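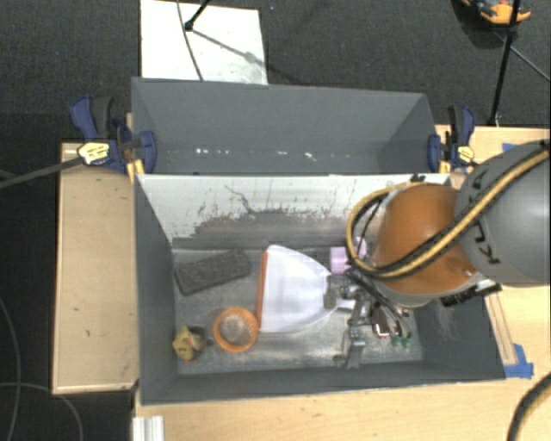 ## Trellow on trial: first impressions of the bin picking kit

We've had the Trellow kit from Clevorberg on loan since April, and I've been putting off writing this up because I kept wanting to try one more thing with it! The short version is that I like it a lot, with a couple of grumbles.

For anyone who missed the last newsletter, Trellow is a tidying and sorting package for small robot arms. You get a gripper, a mounting plate, the planning software (called Prelora) and a year of support, and you bring your own arm. The price we were quoted was £2,215, or £1,900 if you already have a gripper that fits.

What won me over is how little fuss it makes about odd objects. Most kits I've tried are happy with blocks and boxes and go to pieces when you hand them a plastic bag. We've been giving Trellow sponges, a mesh strainer, a small rubber toy and, yes, bags, all in the same grey bin, and Prelora plans a separate grasp for each. Bags are still the hardest by a long way. Zahira Chong ran a set of 544 picks with mixed items and 46 of them failed, nearly all on the thin bags, where the fingers closed on a fold and slid off it. I thought that was a cracking result for a kit that had been out of its box for less than a fortnight.

Setting up took us an afternoon. The manual is clear and short (bless them), and the calibration routine talks you through each step in plain words. Do clamp your bin down properly before you start. We were lazy the first time and had to calibrate all over again after the bin crept along the table.

Now the grumbles. The screws that hold the fingers on are tiny and I've already lost one in the carpet. Prelora is slow to open, and it forgets your speed setting every time you close it, so check that before each run. I'd also like a softer set of fingertips in the box, as the ones supplied can mark a sponge if you leave the grip force at its default.

The kit stays with us for a few more weeks and there's room on the booking sheet, mostly in the mornings. Bring your own awkward objects! Zahira is happy to show anyone the ropes, and next up she wants to try it with string.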